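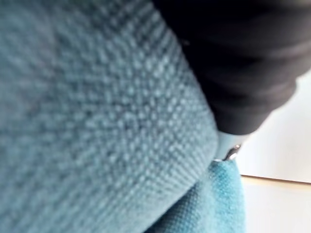
Chapter 2
Seats, Backs and Loose Cushions

By the end of this chapter you should be able to:
say what the parts of a sofa are called, and use the same word for the same part each time;
find the places on a seat where dust and crumbs settle;
set a loose cushion where it can be used;
read a care label and a sales leaflet, and tell the two apart.

Before you start: you will need to have read the pages on floors and skirting in Chapter 1. Have a notebook with you. The tasks can be done in any room with a sofa in it, your own or the one in the practice flat.

2.1 What is a sofa for?

The question sounds too simple for a course book, and most course books skip it. They begin with style. You are told that the sofa is "the heart of the room" and that everything else should be arranged to suit it. Perhaps. We have seen plenty of rooms in which the kitchen table did that job and the sofa held coats.

A sofa is a long seat with a back. People sit on it, lie on it, eat on it whatever they may tell a visitor, and put things down on it that they mean to move later. Anyone who looks after a room for a living has to deal with all of those uses. A method that only works on a sofa where people sit upright with clean hands is a method for a shop window.

So we will be slow to believe things in this chapter. Where a piece of advice has been handed down for years, we will ask what it is supposed to do and how you would know if it had done it. Some of the old advice holds up well. Plumping a feather cushion really does bring back its shape. Plumping a foam one does very little, and you can check this for yourself in the time it takes to read this page.

2.2 Naming the parts

Students often say "the cushion" and mean any of several things. Write a job sheet like that and the next person will clean the wrong part. Use these words.

Seat: the part you sit on, whether it lifts out or is fixed.
Back cushion: the upright padded part behind the sitter, fixed or loose.
Headrest: a pad along the top of the back. It may be adjustable.
Arm: the padded or plain block at either end.
Loose cushion: a small cushion placed on the sofa and belonging to no fixed spot. Shops call it a scatter cushion or a throw pillow. Scatter is a poor word for something you are about to be asked to put straight.
Tufting: padding drawn in by stitches or buttons so that the surface has hollows in it.
Channel: a long groove between raised, padded ribs.

Shops and makers do not agree among themselves. The Karras price list uses "bolster" for things that a Vavonbridge upholsterer would call an arm pad. Do not waste time working out who is right. Pick the words above, keep to them, and if a client uses another word, write theirs in brackets after yours.
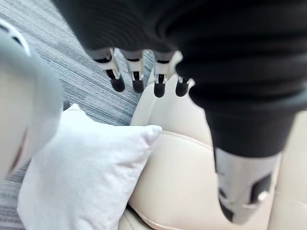 The word "fixed" deserves some care as well. A part is fixed if it cannot be taken off without tools. A seat that is hard to lift is still a loose seat, and there will be things under it. Beginners often report a seat as fixed when they have pulled at it once, from the wrong side, and given up. Try the back edge. Try again with a hand at each end. If it still does not move, look for a seam that runs down and joins the frame.

2.3 Where the dirt goes

The usual advice is to wipe a leather sofa "all over with a damp cloth". It is hard to argue with, and it misses most of what matters. Dirt on a sofa is not spread evenly, and a cloth passed over the whole thing with the same light pressure will clean the parts that were clean already.

Think about how the seat is used and you can make a fair guess at the rest. Crumbs fall down and back. Skin and hair leave marks where heads and hands rest. Dust settles on anything that faces the ceiling. Dyes from new clothes come off on the seat, and more of them come off on pale leather than the person wearing the clothes would like to think.
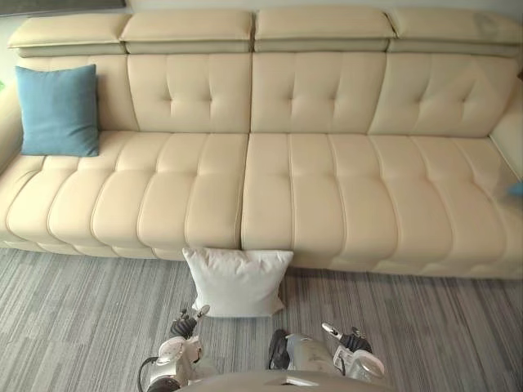
Pale leather is sold as easy to live with, on the grounds that you can see a mark and deal with it at once. You can also see a mark and walk past it for a month. Its real use to a student is that it gives you an honest surface to learn on. Take the cream sofa in the photograph and go over it by shape before you think about cloths. There are buttons in the back cushions, and each one pulls the leather into creases. The seams between those cushions make deep upright grooves. The seat is all ribs and channels running from back to front, so anything small that lands there has a ready-made path to follow. Look also at the headrest on the right, where the leather has a few slightly darker smudges. They might be soiling, or wear, or a trick of the light, and you should not write "stain" on a job sheet until you have wiped a small patch and looked again.

Work out an order before touching anything. We suggest top to bottom: headrests, back cushions, arms, seat, and the lower front band last. Many guides say the same and give a solemn reason for it. The plain reason is that dirt loosened above will drop on what is below, and you would rather not do the seat again.

For channels and button hollows, use a soft brush or the brush end of a vacuum cleaner first, dry. A damp cloth pushed into a groove full of dust makes a grey paste, and the paste stays there. Only when the grooves are clear should you bring out the water. Fold the cloth over one finger and draw it along each channel from the back of the seat to the front, turning it to a clean part as you go.

2.4 What to put on the cloth

Here we part company with a good deal of printed advice. Most leather with a smooth, coated finish needs a cloth wrung out in plain lukewarm water for everyday care, with a drop of mild soap where something greasy has been. The maker's care label comes first, always. Leather without a coating behaves quite differently and may darken for good if you wet it.

The Neker leaflet that comes with many new suites recommends a bottle of cleaner, a second bottle of conditioner and a third product to be used between the other two. A bottle holds 500 ml. At the rate the leaflet suggests, you would be through it soon enough and back at the shop. We do not say that the stuff is bad. We say that a leaflet written by the people who sell the bottle is a sales leaflet, even if it has the word "care" on the front.

Try this test with any product a client asks you to use. Find a place that does not show, such as the lower back of an arm. Clean one half of a small patch with the product and the other half with plain water and a cloth. Leave both until the next day, then ask someone who does not know which is which to pick the better half. Students at Markmont do this every November with whatever bottles they have brought from home, and their opinions afterwards tend to be less firm than they were before.

2.5 The loose cushion

Few objects attract as much confident nonsense. You will read that cushions must be put out in odd numbers, that the largest goes to the outside, that each one should be struck along its top edge to leave a dent. Ask what the dent is for. We have never had an answer that did not come back to "it looks nice", and on that point you are as good a judge as any magazine.

What a loose cushion can do is fill the gap behind the lower back of a person whose legs are too short for the depth of the seat. It can prop an elbow or a book. For that it has to be firm enough to hold its shape when leaned on, and it has to be within reach. A cushion stood upright at one end of the sofa, against the back, meets both needs and leaves the rest of the seat free.
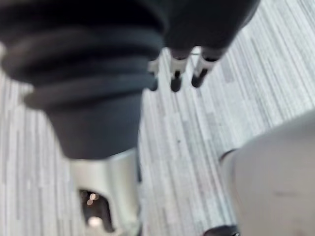

Fabric matters more than colour. A smooth cover slides on smooth leather, so a cushion that was straight in the morning may well be flat by lunch. A cover with some roughness to it, such as a chunky weave or a knit, is said to grip better. It seems likely, but try it before you repeat it. The same roughness catches crumbs and hair, so you may be swapping one job for another. Shake such covers outdoors, or run the vacuum over them through a piece of thin net so that loops are not pulled.

Bright or deep-coloured covers should be kept off pale leather when damp. Here the old advice is sound. Rub a white cloth, slightly wet, on a hidden corner of the cover. If colour comes away on the cloth it can come away on the sofa.

Task 2A
Choose a sofa and sit at each end of it in turn, then in the middle. Note in your book where your head, hands and heels touch. Now look closely at those places. Does what you find match what section 2.3 led you to expect? Write down anything that does not fit, and do not tidy up your notes to make it fit.

Task 2B
Find a printed or online guide to arranging cushions. Copy out one rule from it. Say what the rule is meant to achieve, how you could test it, and whether the writer gives any sign of having done so.

Task 2C
With a partner, write separate job sheets for the same sofa, without talking. Swap, and carry out each other's instructions exactly as written. Mark every place where you had to guess.

Keep your notes from Task 2A. You will need them for the section on rugs and carpets, where the marks left by heels come up again.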